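Liesl Stöckli
1/8/21

Swiss National Day was yesterday and I said I'd write up how we did it this year, so I'm doing it in bits while the laundry runs.

There were 15 of us in the end. We usually get more, but two families are still careful about crowds and one is stuck in Zurich until the end of August. I moved here 4 years ago and this was the first time we didn't hold it at the lake.

We used the back field at Corina Lanz's place outside Blackwood. She has the room and the neighbors are far enough off that a fire doesn't bother anyone. You still need a permit. I got ours from the county desk, and the man there asked me twice what the bonfire was for.

I told him it's the founding of the country. The old charter is from early August 1291, so the fires go up on the first. When I was small you could stand above our village after dark and see one on nearly every hill. He stamped it and said have fun.

Corina baked the August bread. It's a soft milk roll with a cross cut in the top and a little paper flag stuck in it. She made 39 of them. I thought that was far too many and I was wrong — I got one, and it was the one without a flag.

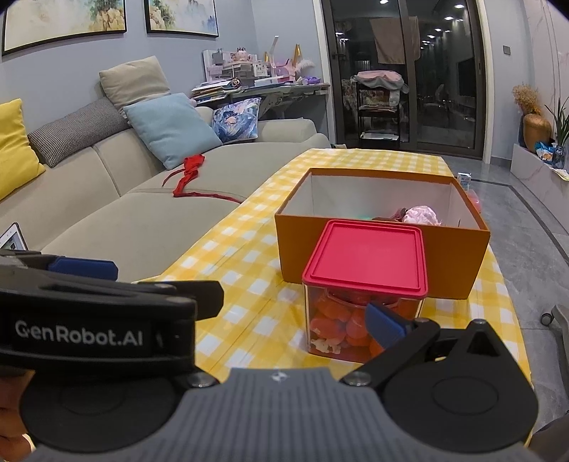
The yellow check tablecloth, by the glass doors.

Sivaprasad Iyer came with his two girls. He'd told them about his own Independence Day, which is in two weeks, and the younger one wanted to know if every country has its birthday in August. We went through it. Switzerland, India, and Ukraine on the 24th, because Valentyna Hordiienko was standing right there and spoke up for it.

Valentyna brought dumplings with sour cherries. Not Swiss at all and they went first. She won't give out the recipe for the dough but she says the trick is hot water. I've tried hot water. Mine split.

We did the lantern walk at dusk with the kids. Down the track to the creek, across, back by the fence. Paper lanterns, red with the white cross, and a couple of moon ones left over from something else. We lost one to the creek and one caught fire, a small fire, Bevan Ruddock stepped on it.

Bevan is Corina's neighbor and had never heard of any of this. He lent us the wood and stayed until the end. He asked if there was a song. There is, and it turns out five grown Swiss people know the first verse and then hum.

My father called during the fire. It was very early in the morning for him and he had set an alarm. He turned 57 the year I left home and I still think of him as that age. He wanted to hear it burn, so I held the phone out for a while. He said theirs was called off because of rain.

I didn't expect to miss the bells. All the churches ring at eight at night back home, and here it just gets to be eight. Corina had a cowbell on her porch so one of the girls rang that for a few minutes. It helped more than I would have guessed.

For next year: more forks, a proper bucket of water by the fire and another one by the lanterns, and start the walk earlier, the little ones were asleep on their feet.

If you have one of my blue bowls, I don't need it back right away. Whoever left a green rain jacket on the fence, it's at Corina's.

Happy first of August a day late to everyone who had to work through it. I hope you found some bread.

We use cookies to improve your experience on this site. By continuing to browse you agree to our use of cookies. Accept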